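2 Dec 2019

Shed key wasn't under the pot. Found it in the lock. On the inside. Which meant Ravindran was already in there or had been in there all night, and when I got the door open it was the second one, him on the camp chair with his boots off and the laptop on his knees and that look.

"Don't touch the bench," he said.

I hadn't got my coat off.

"I mean it. I've just got it square. If you bump the bench I'll have to teach the whole lot again."

So I stood in the doorway holding two coffees like a waiter. The arm was parked up high. We call it Renaud, I can't remember why, it was on a bit of tape when we picked it up and we never peeled it off until the name had stuck to the thing itself. Came out of Jurico when they shut the Isulcombe line. $3000, cash, half mine. My half was meant to be the bathroom.

"How many," I said.

"How many what."

"Goes."

He looked at the pad. The pad was all little strokes in gates of five, some of them crossed out so hard he'd gone through the paper. "Thirty-one," he said. "Before you ask, no."

The job was simple if you said it fast. Pick up a processor. Put it in the socket. Let go. A kid can do it, my nephew did it at ten with his tongue sticking out. But Gascombe Shed had put our names down for the open night in front of the tech college people and the man with the grant, and Ravindran had filled in the form, and under what will be demonstrated he'd written ASSEMBLY OF A COMPUTER. Not a bit of one. A computer.

"You could of written lifts small objects," I said.

"Does lifting small objects get us a lathe?"

Fair enough. I gave him his coffee. He drank it and made the face, I always forget the sugar, and turned the laptop around so I could see what the wrist was seeing.
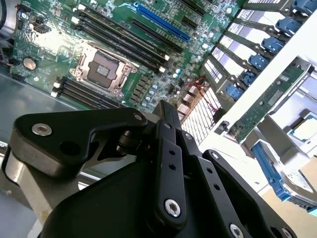
It makes me a bit sick, that view. You come down over the board like a plane over somebody's farm and there's no sound, and you keep wanting to pull up. He stepped it down with the arrow key. Tap. Tap. Every tap a breath from the motors and then quiet.

"See, it thinks it's there," he said.

"Is it there?"

"No! It's out by a hair. It's always out by a hair and it's never the same hair." He tapped it back up. "Yesterday it was left. I fixed left. Now it's not left."

He hadn't slept. I've known him long enough to go by the ears, they go red at the tops. Since August he'd been in here after every shift, and I'd been in here after most of mine, and somewhere in there his wife had stopped ringing to ask when he'd be home and started ringing me. I hadn't told him that. It was on my list.

"What time did you get here?" I said.

"After tea."

"Ravi."

"It was a late tea."

I got down and looked under the bench. I don't know what I was looking for. You look under things. Somebody else's canoe was leaned up along the back the way it always is, and the heater was on, the little fan one, ticking away by his socks. Pointed at the bench.

"How long's that been on?"

"What?"

"The heater."

"All night. It was freezing, there was ice on the — why?"

I put my palm flat on the aluminium, at the edge, dead gentle, before he could yell. Then further along. One end was warm as a plate. The other end wasn't.

He watched me do it. I watched him work it out. It went across his face like weather.

"No," he said.

"Might not be it."

"It'd be tiny. It'd be, what, over that length, it'd be nothing." He had a pencil going on the back of the pad. "It'd be a hair," he said.

We turned the heater off. Then there was nothing to do except wait for the bench to even out so we sat in our coats and waited. 45 minutes he reckoned. He set a timer on his phone and then kept picking the phone up to see if the timer was working.

I thought, well, now's the time, he's stuck here.

"Anita rang me," I said.

"When?"

"A few times."

He didn't say anything. He pulled his boots over and started on the laces, undoing a knot with his thumbnail. Outside someone was trying to start a ute, over and over, and I found I was leaning forward a bit every time it nearly caught.

"What'd she say?"

"She asked if you were eating."

"What'd you say?"

"I said you had a pie."

"I did have a pie."

"I said that."

The ute caught. Went off down the lane. He got the knot out and then didn't put the boot on, just held it.

"It's not about the lathe," he said. "I know you think it's about the lathe. When they shut Isulcombe they walked us all out past it. The line. This arm was on station nine and I'd looked after it for years, I'd greased it, I knew the noise it made when it was about to chuck a fault. And the bloke in the suit said the trouble was it couldn't be turned to finer work. Said it to the room. Like it was stupid." He rubbed his nose. "And I just thought, you never asked it."

I didn't know what to do with that. I said I'd put the kettle on, and I did, only the kettle and the laptop are on the same board and it has opinions, so I unplugged it again and we had cold coffee.

He talked a bit after that. About the jig mostly, he'd printed it a bunch of times and the early ones all leaned. I've got one at home as a soap dish. He said Anita thought the arm was going to take a piece out of him one day. He said he'd told her it couldn't, it was set so soft now you could stop it with a finger, and she'd said that wasn't the piece she meant.

"She's quick," I said.

"She's bloody quick."

The timer went and we both jumped.

He didn't teach it over. I thought he would but he said no, if it's the heat it'll be the heat, change one thing. So same program. He put the processor back in its little bed and blew on it for luck which you are absolutely not supposed to do. I stood by the stop button. That's my job, I stand by the stop button, I've got a chair but I never use it. I had my thumb on it and my other hand in my pocket crushing a receipt.

Thirty-two. Picked up clean. Swung. Came down, slow, slower, and on the laptop the board came up to meet us, and it touched and stopped and sat there thinking. Then it threw the fault. The noise he'd talked about, I heard it that time, a sort of cough just ahead of it. I'd never noticed.

"Closer though," he said. He was nearly lying on the floor to see along the board. "That was closer. That was a different sort of no."

He made his stroke on the pad. Set it all back. I said do you want to ring her first and he said after, and I said Ravi, and he said after this one, I promise, this one and then I'll ring.

33.

I'm not going to be able to say how long it took. Everything it did took ages. It came down and I quit looking at the laptop and looked at the real thing, and I noticed I'd let go of the receipt. Then it touched, and it didn't cough. 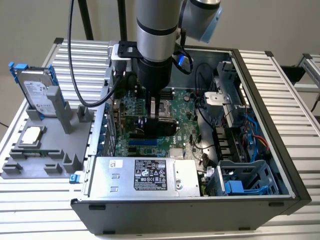 Ravindran said to leave it, leave it, don't breathe, it hasn't let go yet and until it's let go it's only holding something against something else, and he said this in a whisper with his hand up flat at me as if I was the one about to move.

I wasn't going to move.

"Do I open it?" he said.

"It's your arm."

"Half."

"Well open my half then."

He laughed, just air. His finger was over the key and it stayed over the key. I could hear the fans in the controller. I could hear my own watch, I swear.

"If it's skewed it'll bend pins," he said.

"I know."

"That's the board gone. We haven't got another board."

"There's one in Gascombe, at the tip shop. I saw it. Two dollars or something."

"You never said!"

"I was saving it up."

His phone went. On the bench, face up, buzzing itself round in a little circle toward the jig, and the both of us lunged for it, the one thing you'd think we would've learned. I got there. I held it up off the aluminium by its edges like it was hot.

ANITA, it said.

He looked at the arm and he looked at the phone. The tops of his ears were bright red.

"Answer it," he said. "Tell her I'm — no. Give it here." He took it off me. With the other hand, not even looking, he reached back and pressed the key.

"Hello love," he said. "Yeah. No, I'm still at the shed. Hang on, hang on, listen a sec," and he held the phone out over the bench so she could hear the fingers open.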